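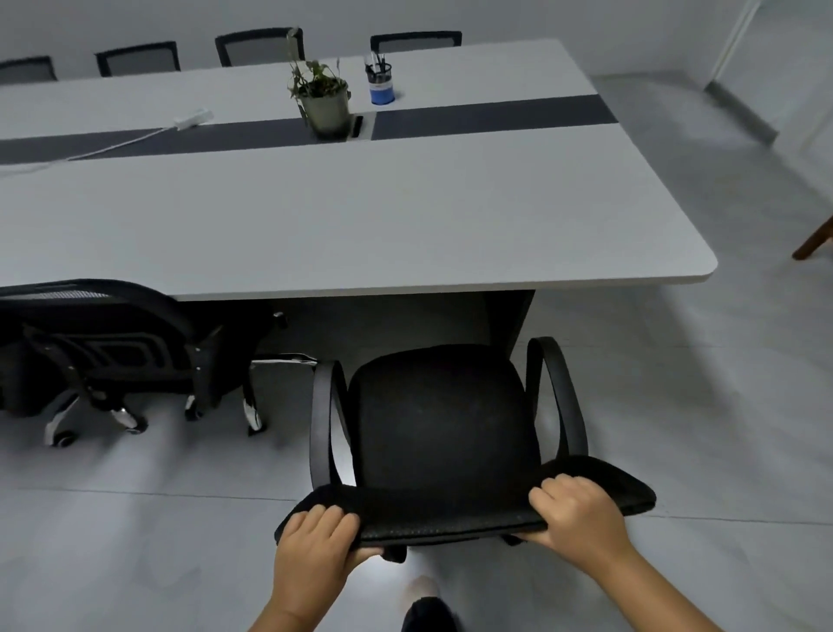
Fiche 6 — Remise en état d'une salle de réunion

Module « Entretien des locaux tertiaires », notes de cours, septembre 2024
Formateur : Oduor Massawe. Relecture (rapide) : Idrisa Massawe

À relire avant la séance pratique. On ne refait pas la théorie des produits, voir fiche 4.

1. Par quoi on commence

Toujours les sièges. Tant que les chaises sont rentrées sous la table on ne voit ni le sol, ni le chant du plateau, ni l'état des assises. Donc : on tire tout, un côté après l'autre, et on regarde.

Ordre retenu au cours :
— aérer, lumière allumée en entier
— tour de salle sans rien toucher (objets oubliés, papiers, câbles)
— sortir les chaises du premier côté
— plateau
— sièges
— sol
— rentrer les chaises, aligner
— deuxième côté, idem

Certains préfèrent sortir les deux côtés d'un coup. Possible si la salle est large. Dans une salle étroite on se retrouve coincé entre le mur et douze accoudoirs, et on finit par tout pousser avec la hanche. À éviter.

2. Tirer une chaise à roulettes

Deux prises correctes :

a) par le haut du dossier, une main de chaque côté, la chaise de face ou de dos selon la place. Prise la plus courante. Dos droit, on recule d'un pas, on ne se penche pas par-dessus.

b) par le bord avant de l'assise, quand la chaise est déjà tournée vers soi. Plus bas, donc plier les genoux. Attention aux pieds ! Chaussures fermées obligatoires en séance, je l'ai déjà dit en mai et je le redis.

Pas par un seul accoudoir : la chaise pivote, l'autre accoudoir vient taper le chant de la table. C'est de là que viennent presque toutes les marques noires sur les plateaux clairs.

Ne pas soulever. Si ça ne roule pas, retourner la chaise et regarder les roulettes (cheveux, fil, agrafes). Ça se retire à la pince, pas au couteau.

Dégagement à prévoir derrière la table pour travailler à l'aise : 800 mm. Moins, on sort les chaises une par une et on les remet au fur et à mesure.

3. Le plateau

Plateau clair = tout se voit, surtout les traces de tasses et les auréoles de produit mal essuyé. Microfibre à peine humide, puis microfibre sèche. Jamais de pulvérisation directe sur la table, on pulvérise sur le chiffon. Surtout s'il y a un passage de câbles au milieu.
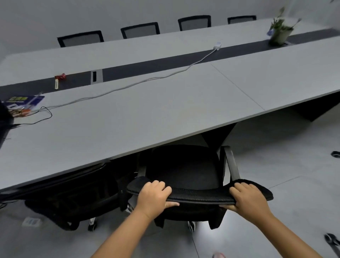

Prise par le haut du dossier (point 2a), câbles et petits objets encore sur le plateau.

Bande centrale foncée : elle marque autrement que le reste. Poussière claire, peluches, miettes. La faire en dernier, dans le sens de la longueur, avec un chiffon propre. Trappe à câbles : pinceau sec, aspirateur à petit embout si besoin, rien de liquide.

Câbles et blocs de prises : on ne débranche pas sans accord. On soulève, on essuie dessous, on repose au même endroit. Un câble en travers de la table se signale dans le cahier de liaison, on ne le range pas de sa propre initiative (le client Waweru nous l'a assez reproché).

Plante : soulever le pot, essuyer dessous, reposer. Feuilles mortes ramassées, arrosage seulement si c'est au contrat. Pot à stylos pareil, on ne trie pas les stylos.

Objets laissés : petits emballages, sachets, brochures, accessoires... Tout ce qui n'est pas dans une corbeille n'est pas un déchet. On regroupe au bout de la table, sans ouvrir, sans empiler sur un appareil.

4. Les sièges

Dossier en résille : aspirateur avec brosse douce, de haut en bas, devant puis derrière. Pas de brosse dure, la maille se détend et peluche.
Assise : aspirer d'abord les bords, les miettes sont là. Tache = tamponner, ne pas frotter en rond.
Accoudoirs : dégraissant doux Drimen, dilué, dosage 200 ml pour un petit seau (vérifier l'etiquette, il y a deux concentrations en réserve). Rincer, sécher.
Piètement et roulettes : chiffon humide, une fois par mois suffit en usage normal.

Rappel : sur les assises noires la poussière ne se voit pas sous la lumière du plafond. Se baisser, regarder à contre-jour.

5. Le sol

Chaises sorties seulement. Aspirer sous la table en partant du fond, contourner les pieds et les panneaux, ne pas cogner dedans avec la tête d'aspirateur. Lavage à plat ensuite, bandeau bien essoré. Laisser sécher avant de rerouler les sièges, sinon traces de roulettes partout et on recommence.

6. Remise en place

— accoudoirs devant la table, pas forcés dessous s'ils touchent
— dossiers parallèles au bord, même hauteur
— écart régulier, on se met en bout de table et on vise la ligne des dossiers
— assises à la même hauteur si la manette marche encore
— chaise cassée : étiquette, sortie de la salle, note au cahier

Pour les salles du site Drurkau, écart de 300 mm entre deux chaises. Ailleurs à l'oeil.

À faire pour la prochaine séance

Lire la fiche 7 (cloisons vitrées, produit Visus). Remplir la grille de contrôle d'une salle de votre choix, une page maxi, avec le temps passé pour chaque étape. Par binôme. Les grilles sans nom ne sont pas corigées.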